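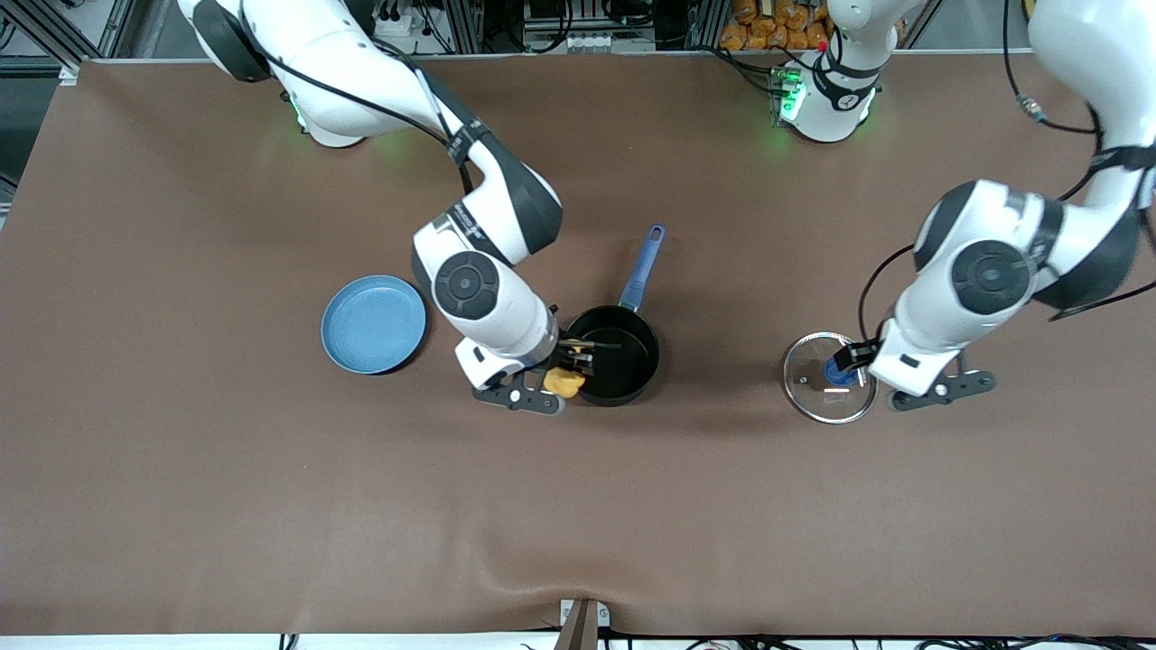
图1 黑色汤锅，旁边一块炸块模样的橙黄色吃食

Firik：逛漫展排队与花销记录

先说说里面有什么

Firik是我自己攒的一份漫展记录，一共1554行，来自7场展会，大部分是在Serkport办的，也有几场要坐长途车去。每一行是一件“小事”：排了一次队、买了一样东西、看了一场舞台、在哪个角落坐下来歇了会儿脚。我带着两个孩子去的，所以数据里全是家长视角，什么推车能不能进、厕所要走多远、哪个摊主肯让小孩摸一摸道具，统统记了。

最早只是手机备忘录里的一堆流水账，后来有网友问我Terneck漫展值不值得带小朋友去，我翻着备忘录回答了一大段，回完觉得挺可惜的，干脆整理成表格放出来吧！谁想拿去画图、写攻略、做作业，都行。

名字没什么讲究，Firik是我家老二给自己编的超级英雄起的名字，能力是“不用排队”。

当前版本整理于2020年4月12日。最后一场的数据是2月那场Terneck的，之后就没有新的了，出门逛展的事先放一放，正好有空把旧账理一理。

文件都在哪儿

主表是 visits.csv，逗号分隔，UTF-8编码。用表格软件直接双击打开如果是乱码，走“导入数据”那一步，手动选一下UTF-8就好了。我自己也在这上面栽过好多次。

stalls.csv 是摊位的补充信息，一行一个摊位，靠 stall_id 跟主表对上。摊位名我没有放，只写了类别，比如手办、同人本、徽章、二手漫画、吃的喝的。

notes.txt 是原始备忘录，删过隐私，错别字保留。里面有些话写得很冲，多半是饿着肚子写的，请多包涵。

主表的字段

主表有23列，挑容易看糊涂的讲，剩下的看列名就懂。

show：哪一场。用的是我自己的简称，比如 terneck_feb 就是2月的Terneck。

hall：哪个馆。Quintero会展中心的馆换过一次编号，我统一改成了新编号，老观众看着别扭的话请忍一忍。

kind：这一行是什么事，取值有 queue、buy、stage、food、rest、other。other里面什么都有，包括“老大把头盔卡在头上了”。

wait_min：等了多少分钟。从站到队尾开始，到轮到我们为止。中途放弃的也记，看 gave_up 那一列。

gave_up：是不是半路不排了。是就写1，不是写0。放弃的原因写在 why 里，没写就是我懒。

price：花了多少钱，只写实付。砍过价的另外有一列 haggled，摊主送的小东西记成0元，kind还是buy。

with_kids：那一刻孩子在不在旁边。有时候孩子跟着他们爸在休息区，我一个人溜去看同人本（这是我一天里最快乐的时光），这种就写0。

costume：当时穿没穿扮装。穿着大斗篷和不穿，排队的体验差太多了，过安检、上厕所、坐下吃饭，样样都慢。

mood：心情，从“很好”到“想回家”。当天晚上凭印象补的，别太当真。

stroller：推车过得去吗。老二后来不坐推车了，所以越新的展会这列空得越多。

是怎么记下来的

办法很土。排上队我就看一眼手机，在备忘录里敲个时间和摊位，轮到了再敲一次。晚上回到家，孩子睡了，我再把票根、小票和一袋子徽章倒在餐桌上一样一样对。有时对到半夜发现少一张小票，第二天从斗篷口袋里摸出来，已经洗过了。

有些队伍的时间是老公记的，他记时间有个习惯，喜欢凑整。所以你会看到 wait_min 里30这个数出现得特别多，图上会冒出一个尖尖，那个尖尖就是他。我在 who_logged 里标了 m 和 d，d是他，做统计的时候可以先把d去掉再看一遍。

舞台节目的时间以实际开演为准，跟节目单对不上很正常。节目单上的时间我另外放在 planned_start 里，想算“拖了多久”的朋友直接相减。

整理时动过的地方

同一件事我和老公都记了的，只留了我的那条（家里的规矩也是这么定的，哈哈）。

外地那几场的价格，没有换算，也没有按年份调整。吃的东西涨价涨得挺明显，比较的时候自己留个心。

带别人信息的内容都删掉了。别家小朋友的事、摊主聊的私事，还有跟Coser合影时互相留的联系方式，表里都没有。孩子的名字换成了 big 和 small。

mood这列我返过工。早期用的是表情符号，导出来变成一排方框，只好对着照片和备忘录重新填，填不出来的就空着了。

拿来做什么比较合适

我自己用它搞明白了一件事：在Quintero开的展，带娃的话一开门就往里冲很不划算，入口那条队又长又晒，晚一点去反而走得顺，代价是限定徽章肯定没了。老大对这个代价很有意见。

另外几种玩法，有人跟我提过，我觉得挺好的：看不同类别的摊位哪个时段队短；看穿扮装对等待和心情有没有影响；看一天下来吃喝花掉的钱占多少。最后这个我自己算过一次，算完把表格关了，去喝了杯水。

教小朋友做图表也合适，我家老大的课外作业就用过它，画了一张“妈妈说再逛一个摊位之后又逛了多久”，老师给贴在墙上了。

不太合适的用法

拿它来给展会打分排名就算了吧。只有我们一家人的脚程，我们去哪儿就记哪儿，没去的馆一行都没有。游戏试玩区几乎是空白，我家两个对排队试玩没耐心，对卖毛绒玩具的那条通道倒是熟得能闭着眼走。

也请别拿价格去找摊主理论。同一样东西上午下午价钱不同太常见了，收摊前还会送。

预测下一届要排多久，我看也悬。Terneck每次的入场办法都改，有一次临时把两个入口并成一个，那天的数据像另一个世界来的。我在 odd_day 这列里标了1，画图之前可以先筛掉。

已知的毛病

有一场下雨，手机进了包底，下午的记录全靠回忆，notes.txt里写着“雨天补”的就是。时间误差比别的大，具体大多少我说不上来。

food里面有几行的 wait_min 是空的，是边吃边排下一个队，分不清算哪边。

stall_id有重复用过的号，同一个摊位换了馆我当成了两家，后来合并了，可能还有漏网的，发现了麻烦告诉我。

rest这一类早期记得很少，当时还年轻，觉得不用歇。

stage里的座位情况写得太随意，“挺好”“还行”“前面那位戴了一对巨大的翅膀”都有，没法直接分组，想用的话得自己先归类。

想用的话

随便用，商用也可以，注明来自Firik就行。改过之后再发布的，请顺手写一句改了哪里，免得别人拿着你的版本来问我，我会一脸茫然。

想补充自己的记录也特别欢迎！按主表的列来填，缺的空着，show那列起个别和我撞的简称。我只有三个小要求：别写真实姓名，别放别人家孩子的信息，等待时间请尽量看表记，别学我家那位凑整。

提交前先跑一下 check.py，它会看看列数对不对、时间有没有倒着走。脚本写得很笨，报错信息是中文的，有一句是“这队你是倒着排的吗”，看到它就说明结束时间早于开始时间，改过来再跑。

更新记录

最早的版本：只有主表，列名是拼音，后来我自己都看不懂。

中间的版本：列名改成英文，加了摊位表，mood从表情改成文字。

当前版本：补上2月的Terneck，修了馆号，删掉重复行，把老公的记录单独标出来（他看过了，表示不服）。

接下来打算把节目单扫描件里的时间也录进去，扫描件在一个鞋盒里，鞋盒在柜子最上面，等我够得着的时候再说。有问题就在项目页面留言，我一般等孩子睡了才看，回得慢别着急。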